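Notes from the hallway: on taking your shoes off

The question came up again at the Miststead residents' supper in December, between the soup and the argument about the bins, and it has filled the letters tray ever since. Shoes on or shoes off? We asked for a few lines from anyone with a view. We have had 59 replies, two of them in verse, and one on the back of a gas bill that I have returned to its owner because it looked important.

I should declare an interest. I grew up in a shoes-on house. My mother held that a guest in socks was a guest who had been undressed, and she would no more have asked the vicar to take off his brogues than his trousers. Then I married into a shoes-off house, where my in-laws kept a bench by the door and a look for anyone who walked past it. I have spent 30 years hopping on one leg in other people's porches and I still can't do a double knot in under a minute.

The shoes-off party is the larger one, and much the better organised. Their letters had numbered points. They wrote about grit, about dogs (other people's), about the state of the path behind Baird Lane after rain, and about pale carpets, which I notice are always bought by the people who then have to defend them. One household in Trendommont Close keeps a basket of felt slippers for visitors in three sizes, none of which is mine. Another has a small sign, hand-painted, with a rhyme on it. I won't repeat the rhyme. You will have seen it, or one like it, and it doesn't improve.

The shoes-on party wrote shorter letters and seemed crosser. Their case rests on cold feet, bad backs, holes in socks and the feeling that a floor is there to be walked on. "If I wanted to be barefoot I would have stayed at home" was one, in full. Another reader pointed out that the only people who inspect your skirting boards are those sitting on the floor to deal with their laces, and that she would prefer them kept upright.

There is a third party, which I hadn't expected, made up of people who say "oh, don't worry about your shoes" and don't mean it. Almost everybody wrote in to complain about these. The phrase has to be read with great care. Said from the kitchen, with the tap running, it is sincere. Said in the hall, with the eyes resting for a moment on your feet, it means take them off at once. Said twice, it means that you should have done it already.
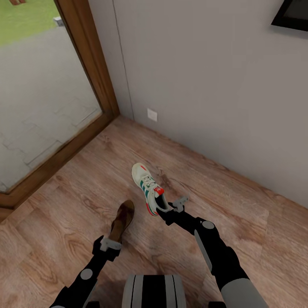 Then there is the matter of where they go. A family of four with ordinary habits will put eight shoes by the front door by teatime, and add school bags, wellingtons and one visiting cousin and you have something you need to climb. We have had the usual suggestions. The rack, which holds six pairs and is bought by households with 20. The cupboard under the stairs, where shoes go in as couples and come out as strangers. The bench with a lid, which is very handsome until someone sits on it, and then everyone has to wait for them to get up again.

I tried a rack myself last winter. It was a Trirkora, flat-packed, and the leaflet said it could be put together by one person with a screwdriver. The leaflet did not say which person. I had it standing by supper, with one shelf sloping gently to the left, and every shoe we own has since made its way down to that end like passengers on a ferry. My other half says it has character. It has certainly got all the shoes.

Some readers have firmer rules. One pair each by the door and the rest upstairs seems to be the favourite, and I admire it in the way I admire people who swim in the sea. Another family has a tray for wet things lined with old newspaper, changed daily (daily!), and they report no trouble at all apart from the youngest, who has learnt to read from it and now has opinions about interest rates.

Parties are where it all comes apart. Shoes off works nicely for a cup of tea and two neighbours. It works less well for a birthday with a full house, when the hall looks like a jumble sale by eight o'clock and by midnight somebody has gone home in the wrong black lace-ups. This has happened to me. I walked the length of Baird Lane before I understood why my left foot was so comfortable. The other man rang in the morning and we met halfway, each carrying a bag, like spies in an old film. We have nodded to each other ever since but have never really spoken.

Several of you asked about good manners for the visitor, so I have gathered what seems to be the common ground. Look at what is by the door when you arrive. If there is a row of shoes, join it. If there is one muddy pair on a mat, they belong to the gardener of the house and prove nothing. Wear socks you could stand to have looked at. If you bring your own slippers, carry them in a bag and don't make a speech. Turning your shoes to face the door is thought charming in some houses and, in others, a sign that you're hoping to leave.

And for the host, a chair. Nearly every letter, from all sides, asked for a chair. It needn't be a good one. People over a certain age can get a shoe off standing up, or can get it back on, and it's asking a lot to expect both in one evening. A long shoehorn on a hook is also much loved. I'm told there are homes with heated floors where none of this needs discussing, and I would be glad to be invited to one.

On the health side I can offer very little. One correspondent sent a cutting which claimed that a shoe carries 1,000 of something or other on its sole, but the corner had been torn off and we shall never know what. I have chosen to think of it as crumbs.

A word on workmen, as three letters raised it. The boiler engineer who puts on those blue plastic covers is spoken of in this parish with real love. The one who doesn't is still spoken of, by name and at length, years after the boiler itself has gone. I'd add only that it does no harm to put down an old sheet before he comes and save yourself the grudge.

What about the supper itself, then, which is where all this started? The hall at Miststead has a stone floor, it was built without any thought for human warmth, and the show of hands was for shoes on, by a wide margin, with two people voting while already wearing their coats. The matter of the upstairs room, which has the new carpet, has been put off until spring. There was a proposal for slippers. There was then a question about who would wash the slippers, and after that the proposal was taken back very quickly.

Letters are still welcome and can go in the tray by the tea urn. Please write on one side of the paper and leave out the rhymes. Next time we turn to umbrellas, and whether one left in the stand for more than a month can fairly be said to belong to anyone. If yours is the green one with the duck's head handle, I would move fairly soon -- I've had my eye on it since October.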